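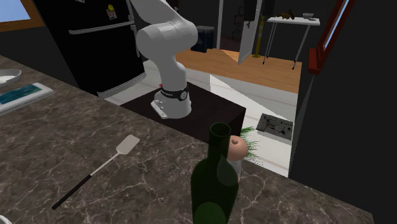 Robotics Club Opens the Year in the Simulated Kitchen

The Gasberg Institute Robotics Club has resumed its regular meetings for the new academic year and has selected household manipulation as its project for the first term. All work will be carried out in simulation. Members who joined in September have already completed the introductory unit and have been assigned to teams.

The project asks each team to write a control program that directs a single arm to pick up items from a kitchen counter and set them down at a position chosen by the judges. The programs will be entered in the Murum Challenge, an annual contest for student clubs in which every entry is run on the same set of virtual rooms. The club entered for the first time last year and reached the second round.

Teams are working in a kitchen with a marble-patterned counter, on which the objects differ a good deal in shape. A spatula lies flat and offers very little height for the fingers to close on. A glass wine bottle presents a different problem, as its position may change from one run to the next. A program that has been written for an upright bottle will not necessarily manage one that is lying on its side, and the contest rules require that both cases be attempted. 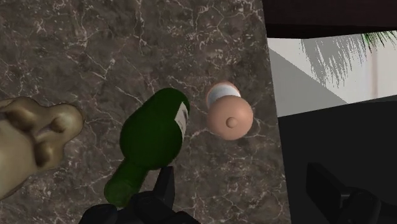 By Salim Mollel, Club Secretary

Much of the discussion at recent meetings has concerned the approach to the bottle. One team favors bringing the gripper in over the neck, where the glass is narrowest. Another has argued for a grasp closer to the middle of the body, on the grounds that the bottle is less likely to swing when lifted. Both methods will be tested over 200 runs before the club decides which to submit. Nearby objects must also be taken into account – a penalty applies whenever the arm disturbs an item it was not asked to move.

The faculty adviser, Josphat Wanyama, has asked that every team keep a written log of its trials, including those that end in failure. "A failed run is useful to the next team only when somebody has recorded the starting position and the version of the program," he told members at the opening meeting. Logs are to be saved in the shared folder under the team name and will be reviewed before the internal trial.

Members are reminded that the Skelanel workstations may be reserved for no more than 2 hours at a time. Longer jobs should be submitted to the overnight queue, and the results collected the following morning. Any student who has difficulty with an account should write to the laboratory desk at extension 2276.

The club meets every Monday in the Mollel Building. Enrollment is limited to 20 students this term, and a small number of places remain open. Previous experience in programming is helpful, though it is not required, and new members will be paired with a returning student for their first weeks. Application forms are available from the department office and should be returned there with the signature of a course instructor.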